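Play Kitchen, Second Life: Our Toy Repair Project
Maribel Huamán and Kirsty Goodwin
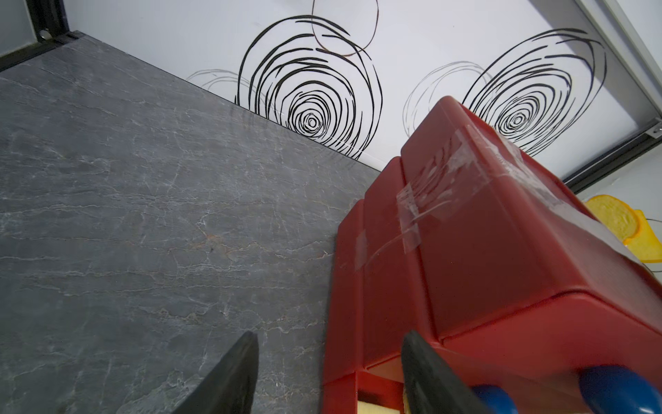
Why we picked toys

We wanted a project we could finish in one semester, and Kirsty's aunt runs a playroom with a shelf of stuff waiting to be fixed. The big red toy with the blue knobs was the first one I wanted to work on. Somebody had wrapped clear tape over the top and sides, and the tape was all wrinkled, with little tears and folded edges. I kind of love that! You can tell a person cared enough to try.

What we did

We sorted 51 toys on a Sunday, on the dark counter by the wall with the spirals on it (I'm a fan of that wall, Kirsty says it makes her dizzy). Clean and whole went in one bin, taped or glued in another. The play food – bread, cheese and so on – got its own tray so the small pieces wouldn't wander off.

Then we tested ways to get old tape off plastic. Warm soapy water was slow but gentle. Cooking oil worked faster and left us wiping everything down twice. A hair dryer on low was my favorite, and we used it on 14 toys before Hanane needed it back.

What went wrong

Our labels! We wrote them in washable marker and then washed them. That cost us a whole afternoon of matching parts to toys again, and two lids still don't have a home.

Next time

I'd take notes on the sticky residue from day one, and I'd ask the kids which toys they miss before choosing the order. We also want to try cloth tape on the seams of the bigger toys, where the clear kind wrinkles up.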